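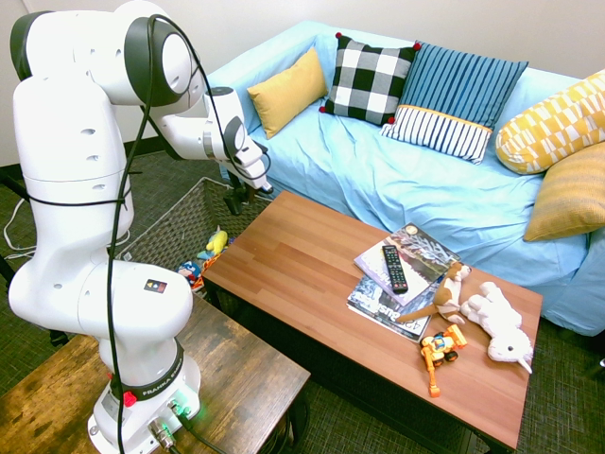
By letter, one reader told us that the arm at her laundry and housekeeping job "does the living room, and I do everything the living room needs before the arm can do it." She wanted to know whether there were any tips for that, and whether she should be worried.

I clean and reset furnished rentals for Trutix, 52 units, most of them in the Ait Brahim building. We have had an arm on the coffee table job since January. The job is small: toys into the basket, remotes and controllers where guests can find them, magazines squared up. I was told it would free my hands. I have kept my own notes, and these are the tips I'd pass on, along with the grumbling.

Write down the setup time. Our sheet in Grutix had a line for how long the arm worked and no line at all for wheeling it in, leveling the stand, plugging it in and taping the cables. I added my own line in pencil. After a few weeks the supervisor asked why the totals didn't match, and we finally had a useful talk about it. Ask for the line on day one.

Do soft toys by hand if you're in a hurry. A plush animal takes me a second. I've watched the arm come down over one, stop, lift, and come down again. It may get better. I don't plan my morning on it.

Wipe the table before, and then again after. Crumbs and sticky rings don't go anywhere when the things on top of them are moved. A damp microfiber cloth with one drop of dish soap, then a dry one. On wood, follow the grain and don't let water sit.

Game controllers want a dry cloth first. Use a wooden toothpick around the buttons and in the seams, then a cotton swab barely damp with rubbing alcohol. Never spray the controller itself.

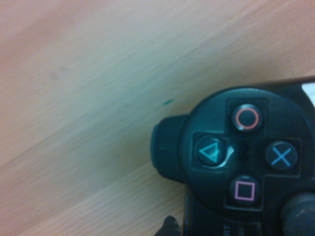 Sticks get the worst of it, so turn them in a full circle while you hold the swab against the collar. Put the controller back face up with the handles toward the sofa. I do this part myself and expect to keep doing it, whatever the Celtel salesman said about "full-room reset."

Tape cables along the wall, never across a walkway. Painter's tape comes off most carpet clean, but test a corner first.

Keep your own count of do-overs. Of the 1595 table resets logged so far, 1369 are marked finished. "Finished" means the program ran to the end. It doesn't say a person came behind and fixed the magazines. My own tally of fixes stands at 236, and that's just my shifts.

Ask who gets the saved minutes. This was the part of the letter I kept going back to. On our crew the minutes became two extra units a day. The pay stayed where it was. If your manager says the arm is there to help you, ask for the new room count in writing before you say thank you.

Learn the stop button, and get shown by somebody with the thing running. I had a sheet of paper and a wave of the hand. Make them do it properly.

As for being worried, I'd say keep an eye on the schedule more than the machine. Ours still can't make a bed, scrub a tub or smell a bad fridge. Next time I'll answer the two letters about slipcovers that won't stay tucked (foam pool noodles, cut to length, pushed down the back).

Posted Jul 15, 2025 | Contact | Send us a tip | All rights reserved | Back to top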